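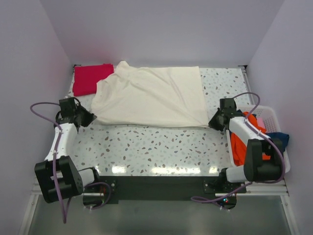
Prornavmont Exchange Hall

Search this encyclopedia
Go
Advanced search

Prornavmont Exchange Hall is a former produce exchange in the riverside district of Prornavmont, now operated as an event and exhibition venue. The building is owned by the Salehi Trust and has been managed under contract by the hospitality firm Drerkance since the end of its last commercial tenancy. It is rented for receptions, trade shows, fashion sales, lectures and small concerts, and its lower level is let separately as a studio and meeting space.

History

The hall stands on land recorded as a market ground in 1583, when the town granted stallholders the right to trade beside the river landing. Open-air trading continued on the plot for several generations. The present structure was put up by a cooperative of grain and fruit merchants who wanted a covered floor for auctions, with offices for their clerks on an upper gallery.

Trade declined after the rail yard opened on the opposite bank and buyers began to deal directly with growers. The cooperative was dissolved, and the building passed through the hands of a furniture wholesaler, a roller-skating operator and a printing company. The printers divided the main floor with block walls and lowered the ceiling to reduce heating costs. Both changes were later reversed.

The telecommunications company Jeltel leased the hall as an equipment depot and left when it consolidated its regional stores. The building was vacant for a time, and the city considered a proposal to replace it with a parking structure. Opponents of the plan, led by the local historian Seren Voyle, published a pamphlet on the merchants' cooperative and collected measured drawings of the interior. The proposal was withdrawn before it reached a vote, and the Salehi Trust bought the property the following June.

Architecture

The hall is a two-story brick building with a rectangular plan and a shallow gabled roof. Its street front has five arched openings, three of which serve as entrances. The central arch carries a carved stone panel showing a balance and a sheaf of wheat, the emblem of the cooperative.

The main floor is a single room with cast-iron columns set in two rows. Daylight enters through a glazed strip along the roof ridge. A timber gallery runs around three sides and is reached by a pair of staircases at the river end. The clerks' offices were removed from the gallery during the printing company's tenancy, but their numbered door plates were kept and are mounted on the north wall.

The lower level, known as the Counting Room, was built for the storage of cash and ledgers. It has a vaulted brick ceiling, painted white, and a steel door that remains in place but is fixed open. The room has its own entrance from the river walk.

Renovation

The architect Pejman Fallahi was appointed to convert the building for public use. His scheme called for the removal of later partitions, the repair of the roof glazing and the installation of heated floors. A freight elevator was added behind the east staircase, and accessible restrooms were placed in a new wing on the loading yard. Structural work was supervised by the engineer Vivek Dixit, who designed concealed steel ties to strengthen the gallery without additional columns.

The choice of a polished concrete surface for the main floor was disputed. The original oak blocks had been badly damaged by machinery, and Fallahi argued that too few could be saved to cover the room. Voyle and others asked that the surviving blocks be reused. As a compromise, they were relaid on the gallery, where they remain.

Facilities and use

The main floor is licensed for 424 guests standing or 263 seated at tables. The Counting Room holds 64. The two levels may be booked together or separately, and the gallery is included in any rental of the main floor.

Renters receive use of the catering kitchen, the cloakroom and the loading yard. Outside caterers are permitted if they hold a city license. Open flames are prohibited throughout the building, and nothing may be attached to the iron columns. Amplified music must end at 11:00 p.m. on the main floor and at 10:00 p.m. in the Counting Room, which lies closer to neighboring apartments.

Regular events include a winter book fair, a sample sale held by regional clothing makers, and a series of lunchtime recitals founded by the pianist Danish Hashmi. The hall is closed to the public when privately rented. Guided visits are offered on selected mornings and include the gallery and the Counting Room.

Management

The Salehi Trust retains responsibility for the structure and roof. Drerkance handles bookings, staffing and routine maintenance, and pays the trust a share of rental income. Davoud Amini became the first venue director under this arrangement. During his tenure a reduced daytime rate was introduced for schools and registered charities, and the booking period was extended to allow reservations two years ahead.

Last updated: June

Related articles
Adaptive reuse of market buildings
Cast-iron architecture
Merchants' cooperatives
Prornavmont river landing
Salehi Trust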